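February, after school, club notebook

OK, so today was a box day. The whole club voted for the packing task over the maze again (sigh, I liked the maze), and we have to get the arm to reach into an open carton, find the part, pull it out and set it on the tray without dragging the carton along for the ride. Points off if the carton leaves the taped square. We left the taped square a lot.

First thing, for whoever reads this before the next meeting: I renamed the arm profile. It used to be "final_final" and now it's Jolo, same as the team name on our entry form. If the laptop complains that it can't find the old one, pick Jolo from the list and hit reload. The Skellar folder is last year's code and please don't touch it, I still steal things out of there.

We started with the approach angle. Last time we came straight down and the wrist blocked its own view of the inside, so this time I tried coming in low and tilted, with the fingers wide open the whole way. Much better! You can see walls, you can see the fold, and you have some hope of telling what's flap and what's box. The bad news is that a tilted flap takes up a huge part of the view, and our edge finder loves it. It grabbed the flap's long edge over and over and ignored the inside of the box, where it's darker.
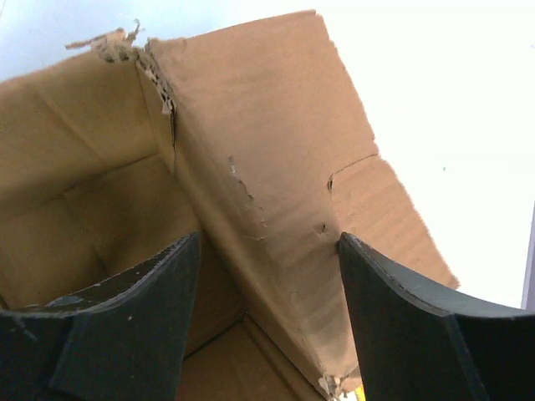
## Edge finder vs. cardboard

I pulled up the wrist view at this pose and went through it with the threshold slider. The torn fold line is the worst of it. The exposed flutes make a jagged lighter strip, and the code turns that into a whole pile of tiny edges. The scrape across the panel does the same thing, and so does the little slit off to the right with its thin shadow. All of it scores higher than the inside corner we want, ugh.

Things I tried:

- blur before edge finding: helps with the flutes, kills the inside corner too
- throwing out any line shorter than 72 pixels: pretty good, keep this
- masking out both fingers: should've done it weeks ago, they were giving us two lovely fake edges
- turning exposure down: background behind the box is still nearly white, inside gets even darker, so I put it back

With the short-line filter and the finger mask both on, it picked the right corner 2 times in a row and then went back to the flap. I'll take it.

## Next time

Log from today is run 392, on the shared drive under Rønning (that's the practice course, the Clolter one is for the real event). Slow the approach to 200 in the speed box before you run anything, I left it way higher. Then somebody please try the pose with the wrist turned a bit to the left, I think the flap might drop out of the way. I want to try the depth idea too but my ride's here.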